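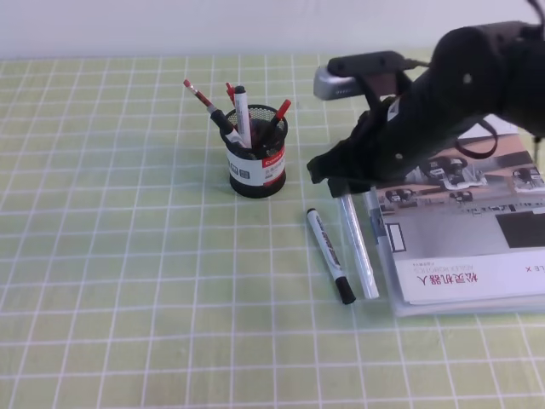
Pen pot, grid table, January. Black-capped marker still out.

Bench notes, pens and marking-up

Finally did the pens. The mesh pot on the grid table has been annoying me since we moved the planning work over there, as you pick one up, it's dead, you put it back, and the next person does the same. Levente Simon asked for the marking-up to be in one place with pens that work, so I took the morning over it.

Method, such as it was: one line the length of a sheet of scrap, cap on, leave it flat for 20 minutes, then a second line. Anything that faded before the end of the second line went in the bin. Lost 6 that way, mostly old ones from the drawer under the window. The Osport refills are fine on paper but skip on the whiteboard, so they've gone back in the drawer with a bit of tape on the box.

What lives on the grid table from now on:
Red caps in the pot.
One black-capped whiteboard marker, for the job list.
Booklets on the right-hand side, in a stack, flat.

Everything else goes back to the cupboard at the end of the day. I don't mind what order the pens go in.

The grid is staying. I had thought of going back to the plain cover, but the squares are handy for lining up sheets before trimming and I've stopped reaching for the steel rule every time. It does show pen marks. A damp cloth took off most of what I'd put on the corner of it, and a second go with the Famemden cleaner got almost all the rest. Don't use the cleaner neat. I did, on a scrap, and it lifted the white line.
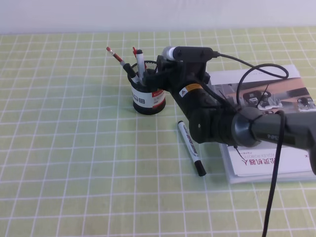 Ferenc Kozma read this over at lunch and wrote underneath that whiteboard markers shouldn't be kept standing in a pot at all, tip up, as the ink drains away from the nib, and that half the ones I'd binned would probably have come back after a night on their sides. He wants them in a tray.

Fair enough, and I've fished 2 out of the bin to try it. They are on the shelf by the sink, lying down, caps on. Please leave them there until tomorrow. If they write, I'll ask for a tray from the Grernalen order – the shallow one, the deep one won't go in the cupboard. The felt-tips can stay upright whatever happens, Ferenc has no quarrel with those.

Booklets: I'd like the stack thinned. We only ever hand out one or two at a time and a pile that size slides when anybody leans on the table. Spare copies to go in the box file marked Ansari, second shelf, behind the sample cards. Levente has the key if it's locked.

Still to do:
Rewrite the job list. The top half is from before the move.
Trim the cover where it hangs over at the front. Pinking shears, if they turn up.
Buy black markers, bullet tip, no more chisel ones.
Look at the 2 on the shelf, first thing, before the kettle.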